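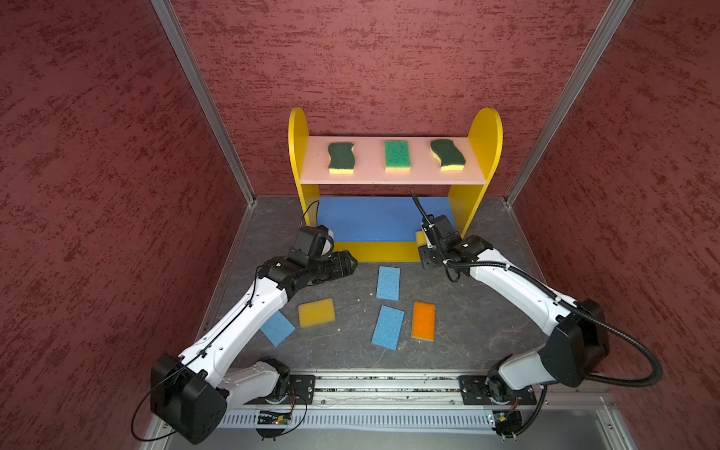 Wostimard Sponge Shelf Set
README for the sample release, February

Hello, and thank you for downloading the sample! This file is meant to be read before you open anything else, though I know how people are with README files and I won't hold it against you. It covers what comes with the Wostimard two-arm bench kit when you order it with the Sponge Shelf set, how the recordings are laid out, and a few things that tripped up our first customers (and, I'm a little sorry to say, tripped us up too).

If you are only trying to decide whether to buy the kit, the sections called "What you get" and "Is it right for you?" are probably enough. The rest is for people who already have one on the bench and a cup of coffee beside it.

What you get

The bench kit is a boxed workspace with two arms fastened to one aluminum rail along the front. The walls have a mottled dark red covering and the floor is gray with a marbled pattern. People ask us for plain white all the time, and Vivero, who print the panels for us, will do it, but the sample was recorded on red and your first results will be closest to ours if you stay with that.

The Sponge Shelf set adds:

- the yellow shelf unit with its pink top board and blue lower part
- scrub sponges with a green scouring layer over yellow foam, in a wavy shape and a straight one
- flat rectangular sponges in blue, yellow and orange
- the recordings described below
- one year of email help from Treasa Lenihan and me

The arms ship with their grippers and wrist camera mounts already fitted. You will need your own computer, and a sturdy table that doesn't wobble. Please do check the wobble. Peadar Horgan spent most of a Sunday chasing what he was sure was a calibration fault, and it was a folded beer mat that had slipped out from under a table leg.

The task

The job is tidying. Sponges start out on the floor and on the shelf, and the arms move them according to a short written instruction that goes with each recording. Some instructions are about the pink board only ("put a wavy sponge at the left end"), some are about the floor ("bring the orange one closer to the yellow one"), and some ask for both arms to take part.

We chose sponges after trying wooden blocks, bottle caps and a very unhappy week with tea towels. Sponges give a little when you squeeze them, so a beginner's grip that is a bit too strong won't knock anything over, and the wavy edges make the pick interesting without making it miserable. They are also cheap to replace, and you will be replacing them.

What is in the recordings

The full set has 525 recordings. The sample you have here holds 60 of them, picked by Ita Mac Giolla to give a fair spread, so please don't assume they are the tidiest ones! Each recording is a folder with:

- video from the fixed camera over the workspace
- video from the wrist cameras
- joint positions and gripper openings for the left and right arm
- the written instruction
- a short note from the operator, which may be blank

Starting layouts vary on purpose. The number of scrub sponges on the board changes, so does the spread on the floor, and a sponge may begin partly hidden under an arm or a gripper. We left those in. If your program can only find a sponge that is lying in full view, it's better to learn that early.

Setting up a layout of your own

1. Park both arms with the rest button and wait for the click.
2. Stand the shelf unit against the back wall, centered between the corner posts.
3. Place the scrub sponges on the pink board with the green side up. Leave a gripper's width between neighbors, or a little more if you're using the wavy ones.
4. Scatter the flat sponges in front of the shelf. Don't line them up – an orderly floor makes for a very boring set of recordings.
5. Bring the arms back in slowly and look over the cables. They want room to loop freely, and they should never be pinched between an elbow and the rail. 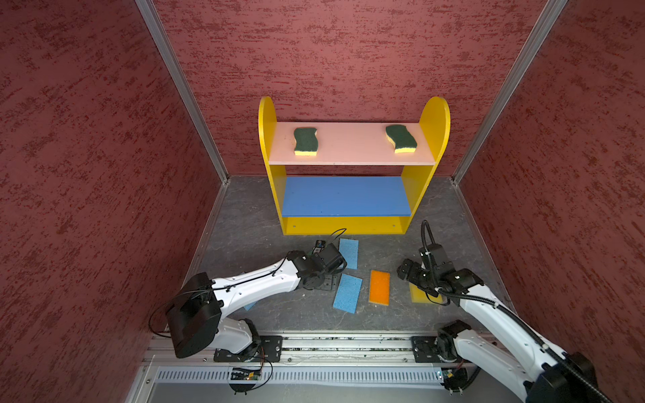 6. Start the recorder, read the instruction out loud if it helps (it helps me), and begin.

Is it right for you?

If you teach a class, or you are a small team who want to try learned control without building a bench first, I think you'll be very happy with it. Runell, the little program that plays back and trims recordings, is included and works on an ordinary laptop. Training is heavier work and wants a decent graphics card. As a starting point we suggest 200 recordings of your own on top of ours before you judge how well anything is doing.

If you need to lift heavy things, this is the wrong kit. Have a look at the Farouk bench instead, which we also sell, and which has stronger arms and a much longer manual.

Known problems

- The operator notes use "front" in two ways. Siobhán Ó Néill means the rail side, and I mean the side nearest the shelf front. We are fixing the notes one by one.
- Blue sponges next to the blue part of the shelf can confuse simple color matching.
- Runell forgets its window size when you close it. Sorry. It's on the list.
- Wrist video can drift a few frames from the joint data in recordings longer than 3000 steps. The script in the tools folder lines them up again.

Using and sharing

You may use the sample for teaching, research and your own products. If you pass it along, please keep this file with it. The full set comes under the same terms with your kit order.

Questions and corrections are very welcome, and so are pictures of your own bench. Write to the help address on your order slip and either Treasa or I will answer, usually before lunch.

Siobhán McGrath
Wostimard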